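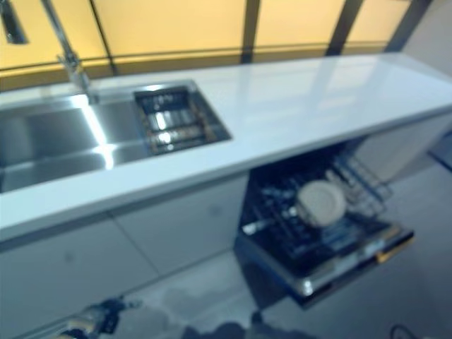
Thursday, October

The kitchen on the upper floor at Skelholm was opened for use at 8.00 this morning. The works account now stands closed at 3,000, the final invoice from Ó Conaill having been received and passed for payment yesterday afternoon.

The morning was given to the cupboards. The lower cabinets have flat fronts without handles, and two members of staff asked how they were to be opened. A note on this will be added to the house guide. Cleaning cloths and spare bin liners are to be kept in the cupboard nearest the door until the shelving from Trenura is delivered. Delivery is now promised within 6 working days.

The white worktop shows marks readily. It is to be wiped down at midday and again before the building is locked. Abrasive powders are not to be used on the worktop or on the sink. The cleaning contractor, Tatent, has been informed in writing and has confirmed receipt.

The yellow panels behind the worktop were discussed at the 11.00 meeting. One department considered them too bright for early mornings. It was agreed to leave the lighting as it is for the present and to take the matter up again if further comments are received.

The arrangements for washing up were settled after lunch. The large basin is for washing only and must not be left with crockery standing in it. Plates are to be placed on the rack over the smaller compartment and put away by whoever is last to leave. Mugs remain the responsibility of the user.

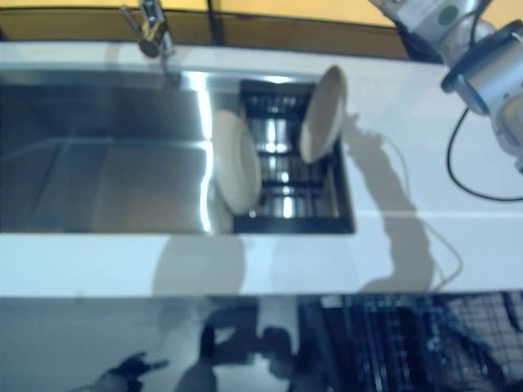
The sink and rack, with plates set down at the smaller compartment.

An order for 20 further plates was drawn up and held over, the cupboard space not yet having been measured. The old crockery is still boxed in the store room and five boxes remain to be sorted. The key was returned to reception at 17.40.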